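March 14, 2018
Posted by Lotte Jansen

Ticket 239: gray haze on the white work table, Zastdale

Hello everyone, and thank you for bearing with me on this one! I know a table isn't the most exciting thing to open a ticket about, but I have wiped the pale one twice now and I still can't make up my mind whether it has a stain or whether I'm looking at plain old shadow. It's a soft, smoky sort of gray toward one side, with no edge to it that I can find — the kind of thing you notice, go away from, and then notice again with your coffee in your hand.

So far I've tried warm water and a drop of dish soap, then a dry cotton cloth. I didn't want to reach for anything stronger before asking, as we only ordered the white surface from Brimatero in August and I'd hate to be the one who dulls it.
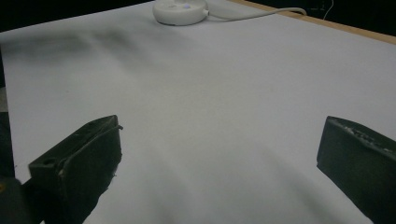
Edgardo Bautista wrote back that he would leave the cleaners in the cupboard for now and switch off the overhead lights first, then go over the gray part with a flashlight held low. A shadow will shift when the light does, he said, and a stain will stay put.

Well, that is a much gentler idea than mine, and I'll try it once the room is free. If it does stay put, I'll do a small corner with the Zuccaro cream, leave it for 24 hours, and write down here how it looks. Please keep the ticket open until then, and no scouring pads, please!

Status: open, waiting on light test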